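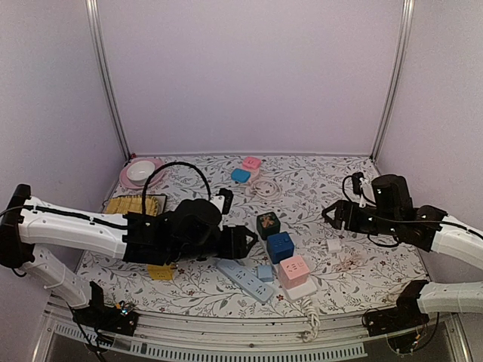
How Electricity Gets to Your House

By Halina Cieślak
Mar 8, 2019

You press a switch and the light comes on. It happens so fast that it seems as if the electricity was sitting inside the wall, waiting for you. But the walls in your house do not store electricity. Most of it is made far away, at the same moment you use it, and it travels through a very long chain of wires to reach you.

What is electricity?

Everything around you is made of tiny pieces called atoms. Atoms have even smaller parts called electrons. In some materials, such as copper, electrons can move easily from one atom to the next. When lots of them are pushed in the same direction, we call it an electric current.

A material that lets current move through it easily is called a conductor. Most metals are conductors. A material that makes it hard for current to move is called an insulator. Rubber, glass and most plastics are insulators. Look at the cord of a lamp. The metal wires are on the inside, and the part you touch on the outside is an insulator.

Where is it made?

Most electricity is made in power plants. Many power plants work by spinning a big wheel with blades, called a turbine. The turbine is joined to a machine called a generator. Inside the generator, magnets and coils of wire move past each other, and this pushes the electrons in the wire.

Something has to turn the turbine. Some power plants burn gas or coal to boil water, and the steam turns the blades. Nuclear power plants also make steam, using heat from atoms that are split apart. At a dam, falling water does the job. A wind turbine is turned by the wind.

Solar panels are different. Most of them have no turbine at all. They are made of a material that gives off an electric current when sunlight hits it.

The town of Otville gets most of its electricity from the Trulska Dam. The dam has 6 turbines. They do not all have to run at once. On a mild night in April, when few people are using heaters or air conditioners, two turbines can be enough for the whole town.

The long trip

Electricity leaves the power plant on thick wires held up by tall metal towers. From the dam to Otville the wires run for 123 miles.

Some energy is lost as heat when current moves through a wire. To lose less of it, the power company raises the voltage before the trip starts. Voltage is a measure of how hard the electricity is being pushed. The machine that changes it is called a transformer.

High voltage is good for long trips but far too strong for a house. When the wires get near the town, they go to a substation. You may have seen one. It is a fenced yard full of metal frames and gray boxes, with warning signs on the fence. The transformers there bring the voltage down. Otville's substation is on Clilten Road, behind the school bus garage, and if you walk by it you can hear it hum.

From the substation, smaller wires go along the streets, either on poles or under the ground. Another transformer, often a gray can near the top of a pole, brings the voltage down again. Then a wire goes to your house.

Inside your house

The wire first goes through a meter. The meter measures how much electricity your family uses so that the power company knows what to charge.

After the meter comes a metal box with rows of switches called breakers. Each breaker looks after one part of the house. If too much current goes through, the breaker turns itself off and stops the wires from getting too hot. A grown-up can switch it back on after the problem is fixed.

From the box, wires run inside the walls to the lights and outlets. A power strip makes room for more plugs, but it does not make more electricity. Everything plugged into it shares the same outlet in the wall.
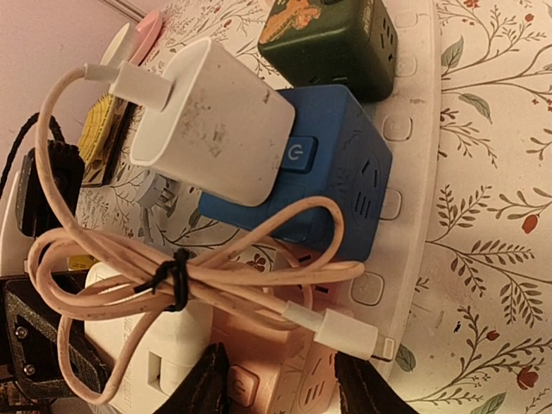

Staying safe

Never put anything into an outlet except a plug.
Keep water away from cords and outlets. Dry your hands before you touch a plug.
Hold the plug when you pull it out. Do not pull on the cord.
Tell a grown-up if a cord is cracked or a plug feels hot.
Do not plug a heater into a power strip.
Stay away from substations and from wires that have fallen down. Do not climb power poles, and fly kites in open places.

Words to know

Conductor: a material that current moves through easily.
Insulator: a material that current does not move through easily.
Generator: a machine that turns motion into electricity.
Transformer: a machine that raises or lowers voltage.

160 shares
7 comments

Related
Why Do Magnets Stick?
How a Dam Is Built
What Is Inside a Battery?
Where Does Lightning Come From?
How Water Gets to Your Faucet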